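Valtholm Blackout Backdrop Cloth, wide roll
Product page -- fabrics and hanging supplies
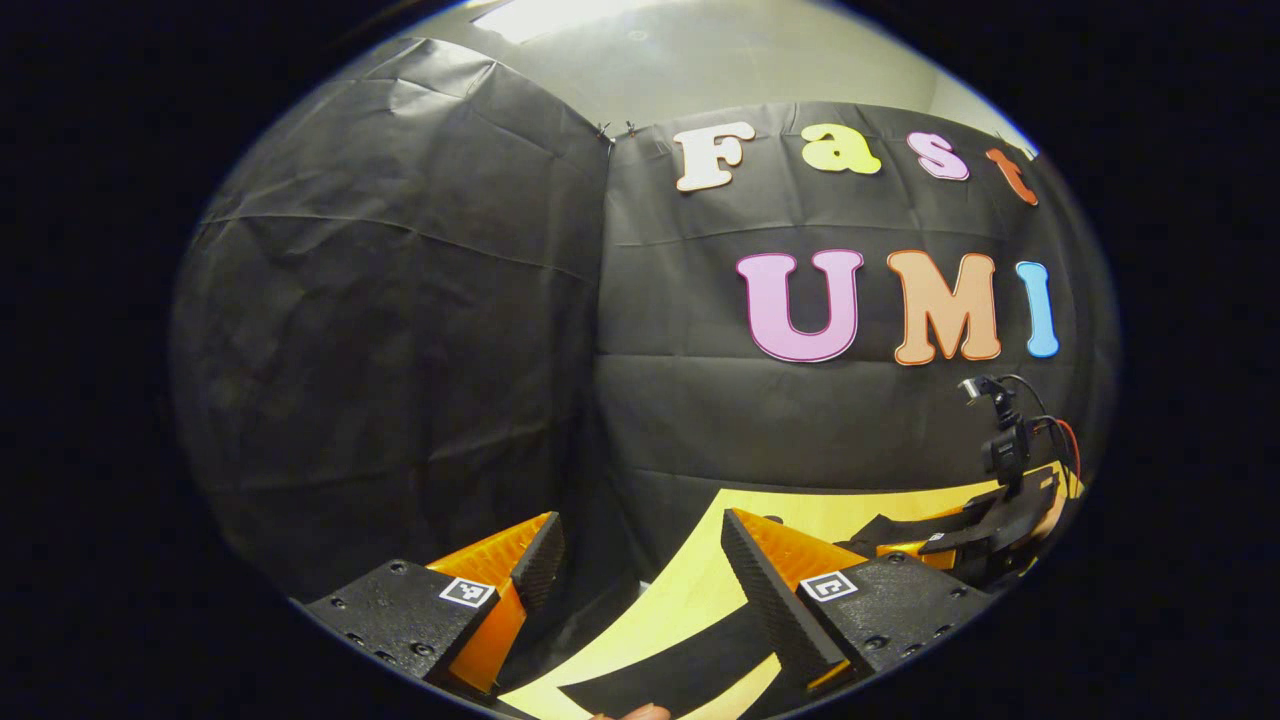

The Valtholm is our heaviest black cloth for walls, booths and small stages. We have sold it from our Kuston warehouse for many years, and it is still the fabric which customers order a second time most often. It is a matte woven polyester, dyed black through the whole thread, so a small scratch on the surface does not show as a white line. It is sold by the running yard from the roll, or as a finished panel with hem.

Who buys it

Most of our orders come from schools, community theaters, portrait photographers and people who prepare a booth for a trade fair. Some customers use it at home, for example to cover a window in the room of a child who sleeps in the afternoon. For this last use please read the part about light first, because a cloth and a proper window blind do not give the same result.

Specifications

Material: 100% polyester, matte on both sides
Color: black only
Roll width: 99 inches
Finished panel: 99 inches wide, 144 inches high, hem on four sides
Grommets: on request, top edge only, 12 inches apart
Shrinkage: less than 2% if washed cold
Item number, roll: 657-R
Item number, panel: 657-P
Minimum order: 2 yards (roll), 1 piece (panel)

Light

One layer held in front of a normal room lamp lets nothing through that the eye can notice. In front of direct summer sun you will see a weak glow at the stitches of the hem. Two layers solve this. The cloth does not have a rubber or foam coating on the back. We had such a product before, called Gena, and we stopped it after many customers wrote that the coating became sticky in storage. If you still own Gena panels, the Valtholm has the same black when seen from the front and both can hang side by side. From the back they look different.

The surface is matte but it is not velvet. With a strong lamp from the side you will see the weave. Photographers who want a completely deep black should place the subject at least six feet in front of the cloth and keep the lamps turned away from it.

Creases

This is the question we receive the most. The cloth is folded for shipping and it arrives with fold lines. On the roll version the lines are few; on the panel version there are more of them, as it travels in a flat bag. You can remove them in three ways.

Hang the cloth and wait. After two days the weight takes out the soft folds, but the sharp ones stay.

Use a hand steamer from the back side, moving from top to bottom, with the lower edge pulled lightly by the other hand. For a full panel please plan 60 minutes.

Use an iron on the lowest synthetic setting with a thin cotton towel between the iron and the cloth. Never iron directly. The fabric becomes shiny in the place where the iron stood, and we cannot repair this or take it back.

If you will move the cloth often, we advise to roll it on a cardboard tube. Tubes are sold separately and we ship them in the same parcel if the order is the roll version.

Hanging

For a curtain rod, choose the panel with grommets or ask us for a rod pocket. The pocket takes rods up to one and a half inches. For a plain wall without a rod, most customers use a wire or a wooden strip and spring clips. Place one clip every 12 inches. With fewer clips the top edge will hang in waves -- this looks nice on a stage and not so nice in a product photo.

To join two panels, lay one edge over the other by four inches and clip through both. The upper corner carries the most weight, so put two clips there. For a longer installation you can sew them with black polyester thread, number 90 needle. Please do not use cotton thread, it turns brown with time and the seam becomes visible.

Signs and letters on the cloth can be fixed with pins or with hook tape sewn to the surface. Double-sided tape holds for one evening, but it pulls fibers when you remove it. Hot glue should not be used.

Washing

Machine wash cold, with half of the usual amount of soap and nothing else in the drum. Wash it alone the first two times. Do not tumble dry. Hang it wet; it dries overnight in a normal room and many of the creases go out in the same step. Dust and pet hair can be taken off with a dry rubber brush.

Durability

Our supplier, Babaei, tests each dye lot on a rubbing machine for 4,000 cycles. The result must show no change of color that a person can see from an arm's length. We keep a small piece of every lot, and if you need more cloth later, write us the lot number from the paper label and we will compare. Small differences between lots are normal with black. In warm light they can look a little red or a little green next to each other.

Fire safety

The standard cloth is not flame retardant. Many halls and schools ask for a certificate, so please check this with your building before you order. We can send the Valtholm with a treatment applied, and then the certificate comes in the parcel. The treatment washes out in water, therefore treated cloth should only be brushed or vacuumed. It also makes the cloth a bit stiffer and the delivery takes one week longer.

Ordering and cutting

We cut to full and half yards. Rolls are cut by hand and we always give a little more, never less. Cut pieces without hem can be returned only if there is a fault in the weave. Panels can be returned within 30 days if they are unwashed and have no pin holes.

In December we receive many orders for school plays and the cutting table is slower than usual. If you have a fixed date, write it in the comment field and we will tell you the same day if it is possible.

For samples, special widths or questions on large stages, please write to Nuwan Seneviratne at the fabric desk. Samples are free, two per customer, and come as a piece the size of a postcard with the lot number on the back.

Goes together with

Spring clips, two inch, bag of 12
Cardboard tube, 102 inches
Black polyester thread, large spool
Hook tape, black, by the yard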